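Programme de soutien à la lecture en milieu rural
Rapport d'avancement intermédiaire à l'attention de la Fondation Heo
20 avril 2019

Objet : convention de subvention, deuxième tranche, sites de Pedley, Pellitz et Bradmont

1. Rappel du cadre

La convention signée avec la Fondation prévoit la mise à disposition de fonds documentaires renouvelés dans trois bibliothèques de proximité, la reprise du catalogue commun et l'ouverture d'un service de prêt itinérant vers les hameaux qui ne disposent plus d'aucun équipement. Le présent rapport couvre la période écoulée depuis le versement de la deuxième tranche. Il a été établi par la coordination du programme, sous la responsabilité de M. Rommel Padilla, et relu par M. Jericho Saludo pour la partie financière.

2. Acquisitions et catalogage

À la date de clôture des écritures, 2920 documents ont été acquis, dont 1361 relèvent du fonds jeunesse. Le site de Pellitz a reçu sa dotation complète. Celui de Bradmont attend encore une livraison de livres en gros caractères, retardée par la rupture d'un titre chez le distributeur ; une commande de substitution a été passée au même prix.

Le catalogage avance à un rythme inférieur aux prévisions. Les notices héritées de l'ancien logiciel comportaient de nombreux doublons, et la reprise manuelle des cotes de Pedley a mobilisé l'équipe plus longtemps que ne l'indiquait le calendrier annexé à la convention. Les documents non encore catalogués sont consultables sur place mais ne peuvent être empruntés.

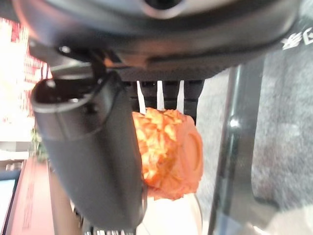
Les règles d'indexation ont été harmonisées entre les trois sites. Pedley conservait jusqu'ici un classement des romans par collection, que les lecteurs connaissaient bien et auquel une partie d'entre eux reste attachée. Il a été convenu de maintenir une signalétique double jusqu'à la fin de l'exercice, puis de passer au classement alphabétique par auteur.

3. Prêt itinérant

La tournée dessert 5 hameaux, à raison d'un passage par quinzaine. Elle totalise 724 prêts depuis son lancement, avec une fréquentation très inégale d'un arrêt à l'autre. L'arrêt situé le plus au nord de Pellitz n'a pas trouvé son public : l'horaire de fin de matinée exclut les familles dont les enfants sont scolarisés en dehors de la commune. Un passage en fin d'après-midi sera essayé, sous réserve de l'accord de la mairie pour le stationnement.

Les réservations se font encore sur papier. La saisie différée entraîne des erreurs — essentiellement des ouvrages annoncés disponibles alors qu'ils sont déjà sortis — et la coordination souhaite équiper la tournée d'un accès direct au catalogue.

4. Exécution budgétaire

Les dépenses d'acquisition sont conformes au plan de financement. Le poste « transport » présente un dépassement modéré, imputable au remplacement de l'embrayage du véhicule, que le contrat d'entretien ne couvrait pas. Le poste « formation » est en revanche sous-consommé : la session consacrée à l'accueil des publics peu lecteurs a été reportée par l'organisme prestataire. M. Saludo propose de compenser le premier écart par le second, sans modification du montant global. Ce virement requiert l'accord écrit de la Fondation, au titre des dispositions de la convention relatives aux transferts entre postes.

5. Points soumis à la décision de la Fondation

La coordination sollicite l'autorisation du virement décrit ci-dessus, ainsi qu'une prolongation du délai fixé pour l'achèvement du catalogue commun. Elle demande également que la dépense liée à l'accès au catalogue en tournée soit reconnue éligible dès la troisième tranche.

Les pièces justificatives et les relevés de prêt par site sont joints en annexe. Les statistiques de Bradmont y figurent sous une forme provisoire, le rapprochement avec le registre d'inscription étant toujours en cours.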